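Members See Bag-Handling Robot at Work During Gultcombe Open Afternoon

Print this item | E-mail this item

Members of the Prarncombe Packaging and Distribution Association visited the Ronumik demonstration suite in Gultcombe in August, at the invitation of the company. The visit was the second on the association's program for the year and drew 22 members from 17 firms, most of them small warehouses and parcel depots in the Prarncombe district.

The afternoon was given over to a single subject: the picking up and moving of soft plastic bags by a two-handed robot. Several members had asked for this topic at the spring meeting. Boxes and rigid trays have been handled by machine in the district for years, while soft packs are still, in nearly every member firm, moved by hand.
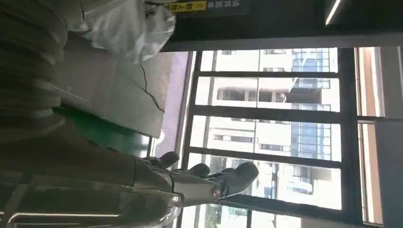 By Abdel Hamid
Visits Secretary

The party assembled at 1:30 p.m. and was given a short safety talk before entering the demonstration area. Visitors were asked to remain behind the marked line while the arms were powered and to keep bags and coats off the equipment. The association is glad to record that these requests were observed throughout.

The suite has large windows facing white high-rise apartment buildings, and the daylight on the day of our visit was strong. Several members asked whether this would trouble the cameras on which the system relies. Our hosts replied that changing light is one of the harder conditions for such equipment, and that they prefer to work in an ordinary room for this reason. Blinds may be fitted at a customer's site if required. Members with loading bays that face south may wish to bear the point in mind when speaking with any supplier.

The work shown to us was simple to describe. Bags are brought to a table beside a conveyor, and the robot is to take hold of each one and transfer it between the table, a crate and the belt. A person performs the same work with little thought. For a machine, the difficulty lies in the bag itself, whose shape changes each time it is touched. A grip that serves well on a full bag may slide off one that is half empty, and a fold in the plastic may conceal the edge that the fingers are meant to find.

Our hosts explained that the company had begun with suction cups, as most firms in the trade do. Suction performed well on flat, tight film and poorly on creased film, and the company now favors fingers for loose packs. A member from one of the mail order firms remarked that her own trials with suction had ended in much the same way. The opinion of the room was that fingers are the more promising course for mixed goods, although the cost of replacing worn fingertips was raised more than once and was not fully answered.

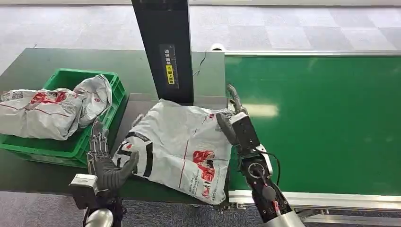 The choice of two hands was also discussed at some length. A single hand can lift a bag by one corner, but the contents then run to the bottom and the bag swings. With a second hand available, the pack may be steadied or drawn straight before it is lifted. The company has found this of most use with longer bags and with those that have been pressed together in a crate. It was freely stated that two arms take up more room and require more careful planning of movement, and that a firm handling one size of pack only would probably do better with simpler equipment.

Members were interested to learn how the robot is taught. An operator guides the arms through the task many times over, and the recorded movements are then used to prepare the machine to carry out the task without guidance. The company works with sets of 700 such recordings for each new type of pack. Preparing a set occupies a trained operator for several days. Questions were asked about whether a set made for one bag would serve for another of similar size. Our hosts advised that it often gives a useful start, but that a change of film or a change of filling should be treated as a new job until it has been tested.

On the matter of speed, the company was candid. An experienced packer remains considerably faster, and no promise was made as to when this would change. The equipment is being offered for trial on late shifts and in other periods when the volume is low and staff are difficult to find. The committee considers this a sensible approach and would encourage members to judge the equipment on a full shift of work in their own premises. A demonstration, however well conducted, covers only a small part of what passes along a belt in a week.

Tea was served at 3:30 p.m. in the adjoining room, where discussion turned to staffing. Two member firms reported that they had consulted their employees before arranging trials of other machinery and recommended that course to the rest. The association's guidance note on consultation has been revised and may be obtained from the office on request.

Ronumik has offered to receive a second party later in the year. Places will be limited to 22, as before, and will be given first to firms that were not represented on this occasion. Members who wish to attend should write to the office, giving the name of the firm and any needs as to access. The demonstration suite is reached by elevator, and parking is available in the public lot behind the building. Members should note that the lot closes at 7 p.m.

Firms considering a trial of their own are invited to send sample packs in advance. The company asks for 70 of each type, filled and sealed as they would be for dispatch. Samples cannot be returned. Packs containing liquids, powders or food should not be sent without prior agreement.

The association thanks the company and its staff for their hospitality and for the patience with which they answered our questions.

Print this item | E-mail this item

Comments (4)

Depot manager, Prarncombe
A useful afternoon. I would have liked to see some of our own returns bags tried, as they come back to us in every condition. We will be sending samples.

K.L.
Was anything said about noise? Our packing room is next to the office and the present conveyor is already a nuisance.

Visits Secretary
In reply to K.L., noise was not measured during the visit. I have passed the question to the company and will print the answer in the next issue.

Northside Parcels
We were unable to get places this time. Please put us down for two on the next visit. Would an evening session be possible for those of us on days?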